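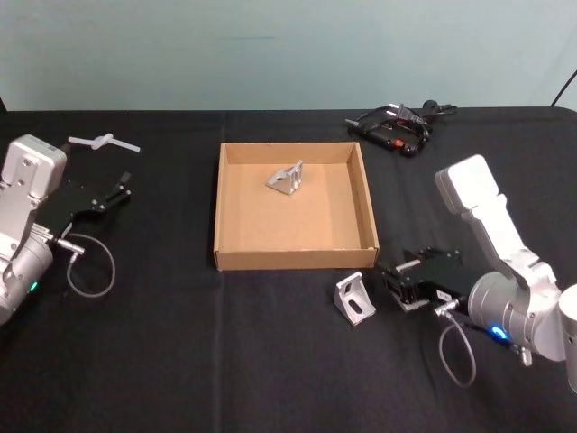

Setting up a bench for small-parts assembly

Last updated 29/08/2019 by Telmo Carretero

These notes cover a bench used for light assembly: brackets, hinges, drawer hardware, small frames in aluminium extrusion. They don't apply to a bench used for chiselling, grinding or anything involving a hammer larger than 225 g. Readers with a combined bench should keep a removable top for the light work.

Bench height

Measure from the floor to the wrist crease with the arm hanging relaxed, wearing the boots you normally work in. For standing assembly, set the top 50 to 100 mm above that figure. My bench at the Mowat shed is set at 89 cm, which suits Estíbaliz Cabello and is slightly low for me. Adjustable feet are worth the money on a garage slab, as most slabs fall toward the door. Level the frame before fixing the top.

Surface

Bare timber marks soft metals and collects swarf in the grain. A dark woven or felted cloth is kinder to machined faces and stops screws rolling. Points to observe:

Cut the cloth 49 mm oversize on all sides and tuck it under. Don't glue it.
Iron out the fold line before fitting. A crease will steer a round part every time.
Shake it outside after any filing. Aluminium chips embedded in cloth will scratch the next part laid on it.
Replace the cloth once it holds oil. Oily cloths go flat on a non-combustible surface outdoors to dry, then in the bin. Linseed oil is the dangerous one.

Cloth is unsuitable under a soldering iron or a heat gun. Use a silicone mat there.

Trays

Shallow corrugated cardboard trays are adequate for sorting and cost nothing. Cut the walls down to 40 mm or so with a sharp knife and steel rule, scoring twice instead of pressing hard once. Deep walls force you to fish for parts with bent fingers. One part type per tray, and write the thread size on the outside with a paint marker. Tape the corners if the tray will carry steel fasteners.

For permanent storage I changed to the Wollier drawer cabinet. The drawers have no rear stop, so fit a small self-tapping screw through the back lip of each one or you will be picking up M5 washers until October.

Angle brackets

Check squareness before fitting. Hold the bracket against an engineer's square under a good light; a visible gap at the end of either leg means it goes in the reject tray. Cast brackets vary more than extruded ones. A burr at the cut edge is the usual culprit and comes off with two strokes of a fine file.

Fit both bolts finger tight, pull the joint square with a clamp, then tighten alternately. Use a stainless bolt in aluminium only with a smear of anti-seize if the assembly will live outside. The two metals will bind otherwise, particularly near the coast.

The wall behind the bench

Standard low-sheen wall paint will burnish wherever long stock is dragged across it. Either screw up a sacrificial panel or repaint the splash zone in a semi-gloss enamel. Most streaks are transferred material sitting on top of the paint and will clean off in this order:

1. Dry microfibre cloth.
2. Warm water with a few drops of dishwashing liquid, wiped along the streak.
3. Melamine sponge, damp, light pressure. Test it low down first, as it will dull a gloss finish.
4. Mineral turps on a rag, enamel paints only, with the roller door open.

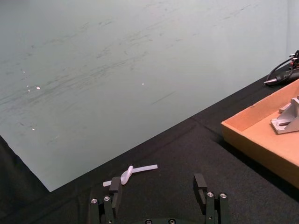 Pale grey-green panel with diagonal streaks and scuffs, behind a black bench cloth.

Marks that survive step four are in the paint film. Sand lightly with 320 grit, wipe down, and apply two coats.

Lighting

Position the main light in front of you and to the side opposite your working hand. A Ritora strip light under a shelf does the job, provided the diffuser is fitted; bare LEDs throw several hard shadows and make scribed lines difficult to read on bright metal. Mount it 335 mm or more above the top so that a cordless driver clears it.

Keep the power lead on the wall side and clip it every 205 mm.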